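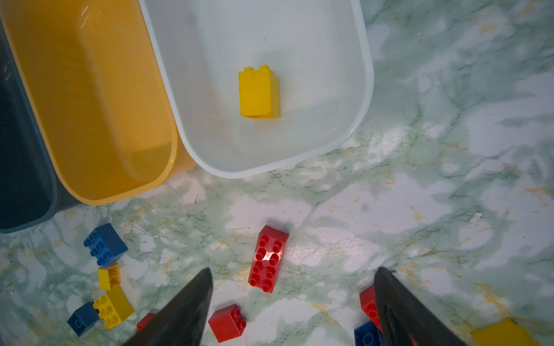 6. Responder a una reclamación de derechos de autor

Este apartado explica qué hacer cuando un video de su canal en Hasmont recibe una solicitud de retirada. Se supone que ya ha terminado el apartado 5 (verificación de la cuenta) y que tiene acceso al panel Nelten con permiso de propietario. Con el permiso de editor puede leer el aviso, pero no puede contestarlo.

6.1 Antes de contestar

1. Abra el panel y entre en Contenido > Avisos. El video afectado lleva el código 113 en la columna de estado. Si lleva el código 156, se trata de una reclamación automática por la música y debe seguir el apartado 7.

2. Lea el aviso completo y apunte el nombre del reclamante, el minuto señalado y el plazo que aparece en la parte superior.

3. Guarde una copia del aviso en PDF. Haga también capturas de los comentarios que tengan relación con el asunto, con la fecha y el nombre de usuario visibles. Los comentarios borrados por su autor no se pueden recuperar desde el panel.

4. Descargue el archivo original del video. Mientras el aviso está abierto, el botón Descargar se encuentra en la pestaña Archivo y no en el menú habitual.

Precaución: no borre el video. Al borrarlo se cierra el formulario de respuesta, y el aviso permanece en el historial del canal.

6.2 Enviar la respuesta

5. Pulse Responder y elija el motivo. Para un video de crítica o de comentario que utiliza fragmentos ajenos, elija "Cita o análisis".

6. Escriba la explicación en el cuadro de texto. El máximo es de 300 caracteres, con los espacios incluidos. Indique qué fragmento usa y qué dice usted sobre él. No escriba opiniones sobre la persona que reclama, aunque tenga motivos.

7. Adjunte las pruebas. Se admiten 3 archivos como máximo; si tiene más capturas, júntelas antes en un solo PDF.

8. Revise sus datos de contacto y pulse Enviar.

Nota: el reclamante recibe su nombre y su dirección de correo. Si prefiere no mostrar su correo personal, cree antes una dirección para el canal (véase 5.4).
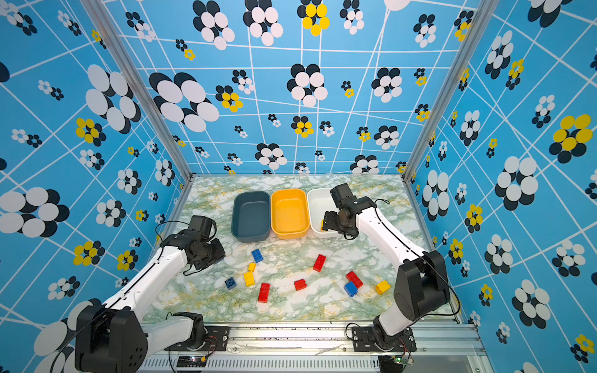

Signe Blomqvist comenta que en el paso 6 el contador también suma los saltos de línea, y que a ella el formulario le rechazó el texto dos veces hasta que lo puso todo en un solo párrafo.

Hemos comprobado el comentario y es correcto para la versión web. En la aplicación Oddale los saltos de línea no se suman.

6.3 Después del envío

9. Compruebe que el estado ha cambiado a "En revisión". Si continúa igual, cierre la sesión, vuelva a entrar y mire otra vez la lista de avisos.

10. No suba de nuevo el mismo video con otro título. El sistema lo detecta como duplicado y abre un segundo aviso.

11. Cuando reciba la decisión, archívela junto con las capturas del paso 3. Si la decisión es negativa, el enlace para recurrir está al final del mismo mensaje.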